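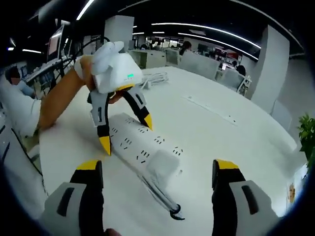 # Workshop tips: comparing hand-held grippers on everyday stuff

Gilberto Palomino and I have been swapping fingers on our hand-held grippers since June, and I'm having a wonderful time with it! If you're trying out a pair yourself, start with the things already on your desk. A power strip and its cord will teach you more in an afternoon than a box of foam cubes.

**Tips first, then force.** Wipe the fingertips with a barely damp cloth before every set. We skipped this when we tried the Curnar tips and had to throw out 283 grasps – dust makes a good tip feel slippery and a bad one feel like the rest.

**Unplug everything.** Strip out of the wall, adapters dead, before a gripper goes anywhere near it.

**Cords:** come in from above with the fingers wide and pinch a few inches back from the end. The very end likes to roll away. If the cord has a curl in it, leave the curl alone and grab the straight part next to it.

**Two grippers, two people.** One holds the strip steady, the other goes for the cord. Say "holding" and "letting go" out loud. It feels silly for ten minutes and then you can't work without it.

**White on white is hard.** White strips and cables on a white desk gave our Fedel camera trouble with edges. Drop the exposure a notch and lock it – auto exposure drifts every time a hand comes in close.

**Coiled cables** are a great tie-breaker when two sets of fingers seem equal. The Urrego pair and the Drustum pair were neck and neck on blocks, then the Drustum pulled way ahead on a loose bundle (Ruth Ospina called it, and she's been insufferable ever since).

Change fingers every 500 grasps and write the count on masking tape on the handle. We're at 1282 on the current set, 1000 of them before I started using tape, so do as I say. Next up is a wet sponge!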